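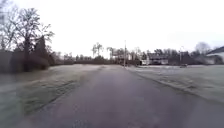
トップ　新着　板一覧　検索　ログイン

暮らし ＞ 歩く・走る ＞ ポラウ周辺 ＞ Moya緑地の直線路、霜の朝はどこを歩いていますか

Moya緑地の直線路、霜の朝はどこを歩いていますか

1　kitaguchi_ho

3月に入っても朝は芝が白くなる日が続いています。Pollauの駅に出るのにMoya緑地の直線路を使っているのですが、霜の朝に舗装の上を歩くか、芝に下りるかで迷っています。

通る時間は日の出の少し後です。歩数計では北口から南口まで1,509歩でした。靴は普通の革靴で、底はほぼ平らです。先週、南口の少し手前で足が横に流れ、転びはしませんでしたが膝をひねりました。

知りたいのは次の点です。

・霜の朝は舗装と芝のどちらを歩いているか
・縁の少し高くなっているところは避けたほうがいいか
・遠回りでもRuvier通りの歩道にしたほうがいいか

自転車の方の話も参考にしたいです。

2　生垣の裏

舗装です。芝の霜は見た目ほど滑らないという人もいますが、平らな革底なら芝のほうが危ないと思います。草が寝ているところに乗ると、靴の中まで冷えるおまけがつきます。

舗装の場合は端に寄りすぎないこと。縁に足をかけると、そこだけ角度が変わるので足首を持っていかれます。私は真ん中を歩いて、自転車が来たら止まって横に避けます。歩きながら避けると縁を踏みます。

Ruvier通りは朝の車が多いので、私は使いません。

3　ash_lane

自分は反対で、芝派です。

アスファルトの表面の霜は、芝と違って薄くて見えないことが多い。芝は白くなっていればそこに霜があると分かるので、歩幅を縮めるなどの対応ができます。舗装のほうは黒っぽいままで、乗ってみるまで分かりません。特に古い舗装は色むらがあって、湿っているのか、凍っているのか、もとの色なのか、遠目では区別がつかない。

ただし靴は底に溝のある登山用です。革靴で芝を勧めるわけではないです。

4　kitaguchi_ho

>>2 >>3
ありがとうございます。転びかけたのは舗装の上でした。その日は芝がかなり白く、舗装のほうは普通に見えたので、油断していたのだと思います。

靴を替えるのが先かもしれません。職場に革靴を置いて、行き帰りは溝のある靴にすることも考えます。

5　三輪乗り

自転車（前二輪）です。

霜の朝は直線路を使いますが、速度は歩く人より少し速い程度にしています。真っすぐで先まで見えるので、つい踏みたくなる道です。ブレーキは後ろだけを軽く使い、前はほとんど握りません。

道幅を巻尺で測ったことがあり、北口の柵の脇で173センチでした。私の車体と歩く人が並ぶと余裕がありません。止まってくれる人もいますが、できればこちらが先に止まるようにしています。芝に車輪を落とすと、戻るときに縁で引っかかるからです。

芝の上は乗らないでほしいと管理事務所で言われました。霜で固くなった草を踏むと葉が傷み、春に筋になって残るそうです。

6　生垣の裏

>>5
その「春に筋になる」というのは、歩く人にも当てはまる話ですよね。>>3さんには悪いですが、毎朝芝を歩く人が増えると路肩が土になります。北口寄りの片側は、もうそうなりかけています。

7　ash_lane

>>6
一人が歩く分には大した影響はないと思っています。土になりかけているのは犬の散歩と自転車の追い越しが原因では。いつも見ていますが、歩行者が連日同じ列で芝を踏んでいるところはあまりありません。

それに、転んで手首を折るよりは草が傷むほうがましです。

8　庭師見習い

造園の仕事をしています。>>5さんの説明で合っています。

霜が降りた芝は葉の中の水分も凍りかけていて、曲げると組織が壊れます。踏んだ直後は何も変わらず、数日してから茶色くなることが多いです。根が生きていれば暖かくなって新しい葉が出るので、一度や二度で裸地にはなりません。同じところを何週間も踏めば戻りが遅れます。

歩くなら、霜がとけて葉がしなるようになってから。うちの現場では、手で葉を曲げてみてパリッという間は人も機械も入れません。

どうしても芝に避けるなら、縁のすぐ脇を避けて一歩分中に入ったほうが足場は平らです。縁の脇は土が下がっていることが多いので。

9　kitaguchi_ho

>>8
詳しくありがとうございます。一歩分中に入る、は考えたことがありませんでした。今までは縁のすぐ脇に下りていました。

今朝は溝のある靴で舗装の真ん中を歩きました。違いははっきりあります。急がずに歩いて、いつもより少し遅く駅に着きました。

10　南口のパン

逆向きに毎朝歩いている者です。南口から北口へ、長さは案内板に900メートルとあります。

霜の残り方は場所で差があります。生垣や常緑の植え込みの陰になるところは、日が出てもなかなか消えません。開けた芝のところは早い。舗装も同じで、陰の区間だけ昼前まで冷たいままという日があります。迷ったら陰の区間だけ気をつければいいと思います。

落葉樹のそばは冬なら枝だけなので日が通ります。枝の影が道に落ちて模様になる朝があり、あれは凍っているように見えてまぎらわしいです。

11　ash_lane

>>10
陰の区間の話は同意します。自分が芝に下りるのもほとんどそこです。開けたところでは舗装を歩いています。最初の書き方だと全部芝を歩いているように読めましたね。訂正します。

12　三輪乗り

管理事務所に電話で聞いてみました。担当のAraceli Montesさんが出てくれました。聞いたことを書いておきます。

・直線路に砂や塩はまいていない。両側の芝に塩が流れるため
・縁の高いところは舗装の端が崩れるのを抑えるもので、歩くための場所ではない
・舗装の補修は見積もりを取っている段階で、業者はFeltinusという会社
・道幅を広げる予定はない
・凍った区間を見つけたら、場所を電話で知らせてほしい

場所を伝えるときは、近くの木か柱を目印に言えば分かるとのことでした。

13　生垣の裏

>>12
おつかれさまです。塩をまかないのは賛成です。前に住んでいた町では塩で路肩の草がやられて、夏まで茶色でした。

補修は正直どちらでもいいです。新しい舗装は目が詰まっていて、かえって滑るのではないかと思っています。古い表面のほうが靴がかかる。

14　庭師見習い

>>13
骨材によります。新しくても粗いものなら滑りにくいです。ただ、施工してすぐは表面に油分が残るので、最初の何週かは古いものより滑ると感じる人はいます。冬の前にやるなら早めの秋がいいのですが、予算の都合でそうならないことが多いです。

15　南口のパン

目印の話で思いましたが、南へ向かって歩くと、大きい落葉樹が二本、枝を重ねるように芝に立っているところがありますよね。私はあそこを家族に「二本木」と言っています。電話でもあれで通じるのではないでしょうか。

去年の冬、あの木のそばまで40分かけて写生に来ている人がいました。葉がないと枝の分かれ方がよく見えるそうです。寒いのによく立っていられるものだと思いました。
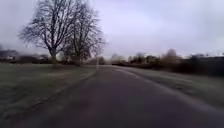 16　kitaguchi_ho

>>15
「二本木」、分かります。私が足を滑らせたのはそこを過ぎてしばらく行ったあたりです。次に電話するときはその言い方を使ってみます。

ここまでの話を自分用にまとめました。

・靴は溝のあるもの
・舗装の真ん中を歩き、縁は踏まない
・自転車が来たら止まってから避ける
・芝に下りるなら縁から一歩分中へ。霜が強い日はなるべく下りない
・植え込みの陰では歩幅を小さくする

17　ash_lane

>>16
だいたいそれでいいと思いますが、「止まってから避ける」は後ろから来る自転車だと間に合いません。イヤホンを外しておく、を足してください。

あと、手をポケットに入れないこと。霜の朝はみんな入れていますが、滑ったときに手が出ません。手袋のほうがいいです。

18　三輪乗り

>>17
後ろから行くときはベルを鳴らすようにしています。ただ、鳴らすと驚いて縁のほうへ跳ぶ人がいるので、かなり手前で一回だけにしています。近くで鳴らすのは逆効果でした。

声をかけるほうがいいという人もいますが、私の声は届かないのでベルです。

19　生垣の裏

ベルは嫌いです。歩行者に道を空けろと言っているようにしか聞こえません。歩く速さで後ろについて、気づいたら抜けばいいのでは。

20　三輪乗り

>>19
後ろに黙ってつかれるほうが怖いと言われたことがあるので、どちらがいいのか決めかねています。人によるとしか言えません。抜くときにはお礼を言っています。

21　南口のパン

私は手前で一回鳴らしてもらうほうが助かります。犬を連れているので、紐を短くする時間がほしいです。

22　kitaguchi_ho

しばらく空きましたが報告です。2022年4月25日現在、朝の霜はもう見なくなりました。靴を替えてからは一度も滑っていません。膝も普通に曲がります。

陰の区間で凍っているところを一度見つけ、事務所に電話しました。「二本木」では通じず、「大きな木が並んでいるところの南側」と言い直して分かってもらえました。

芝は北口寄りの片側に、筋のように色の違うところが残っています。私が前に下りていた場所と重なるので、来年は舗装を歩きます。

コメント

たぬき坂
子どもを自転車の後ろに乗せて通っています。前ブレーキの話、参考になりました。うちは霜の日だけ押して歩いています。

mizu_to_suna
Ruvier通りのほうが安全だという意見が一つも出ないのが不思議です。歩道は広いし、店の前は早くから掃いてあります。車の音さえ我慢できればあちらだと思います。

生垣の裏
>mizu_to_suna
信号で二回待たされるので、寒い日は結局つらいです。好みの問題かもしれません。

ろくがつ
補修の見積もりの件、その後どうなったか知っている方がいたら書いてください。工事で通れない期間があるなら、早めに知りたいです。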